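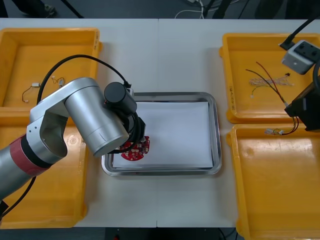
Factory visit: Trondero band heaters and cartridge line
November 25, 2019
By Hedvig Rønning
2 comments | Share

Notes typed up on the train home, so excuse the state of them.

Got to the Trondero plant at Pososside just before nine. Wrong gate first. The main one is round the back past the timber yard, sign is the size of a dinner plate. Signed in, boots, glasses, ear plugs, a short talk about not touching anything orange. Then straight onto the floor, no slides, which I liked.

Why I went: we buy cartridge heaters and mica bands for the plastics customers and have had three lots of early failures since October. Wanted to see how they fill and compact before I sign for another year.

Cartridge line first. Resistance wire wound on a ceramic core, core into the tube, tube stood upright in a rack and filled with magnesium oxide powder while the whole rack shakes. Noisy. Powder gets everywhere, fine and white, I found it in my notebook later. The fill is done by colour of tag, each tag a different grade of powder. Asked what happens if the wrong tag goes on. Long pause. They check the weight of every tube after filling and the light ones go back, but a wrong grade would weigh nearly the same. Wrote that down and underlined it.

Then swaging. This is the bit that matters. Tube goes through rotating hammers and comes out thinner and longer, powder squashed hard round the wire so the heat gets out to the sheath. The old machine is from Skokaston and is older than the man running it. The new one was down for a die change. He let me hold a cut sample from each. Old machine, core a hair off centre. New machine, dead centre. He didn't seem bothered by the first one, said it was inside tolerance, and it probably is, but our failures all burnt through on one side. Have asked for the machine number on our lots.

Moisture. Magnesium oxide drinks water out of the air, anyone who has tripped a breaker on a cold Monday-type startup knows this. They bake everything before sealing, overnight, then seal the lead end with either a silicone plug or a ceramic cap with cement. We have been buying the ceramic cap because it takes more heat at the lead end. But it doesn't keep damp out, and our customers leave moulds sitting in unheated sheds all winter. The test bench woman told me this in one sentence and I have been getting it wrong for years. She'd go with the silicone unless the lead end gets realy hot. Changing our spec.

Insulation test: every piece, cold, then a sample of them hot. The batch on the bench was 1,418 pieces and the fail bin had a handful in it. I asked to see the fail sheet and got it without any fuss. Mostly leads, hardly any cores.

Tea. Very good buns.

Mica bands after that. Smaller room, much quieter. Ribbon wound flat on a mica sheet by hand for the odd sizes, by machine for the common ones. Steel jacket folded over. The folding was quicker than I could follow. They do cutouts for thermocouples now at no extra charge up to a certain width, didn't catch the width, will email. Clamping screws are still sold separately which is daft. Said so.

Also a look at flanged immersion heaters for a dairy job. Big things, the elements bent into hairpins and brazed into the flange. Brazing shop was hot and I was rushed through it. The one on the stand was for a Chaiyaporn order, going by sea, packed with bags of desiccant and the terminal box taped shut. Good to see. Ours have turned up with the box rattling open more than once.

Prices. Copper leads up, freight up. Standard cartridge in lots of 2,000 holds at the current price till spring, anything smaller goes up in the new year. Asked about splitting one order over two deliveries and they'll do it if we pay for the lot up front. Not thrilled. Will talk to accounts. Lead time is five weeks, was three.

Things I forgot to ask: the swaging die life, whether they keep cut samples by lot, and who decides the grade of powder when the drawing doesn't say. If anybody is going before me please ask the last one.

Getting there: bus from the station is hourly and leaves early. Taxi is better. No lunch place within walking distance, the canteen takes visitors if your host rings ahead, mine hadnt. Bring a jumper for the stores, it's unheated, and don't wear black because of the powder.

Left just after two. Report on the failed lots to follow when I get the machine numbers.

2 comments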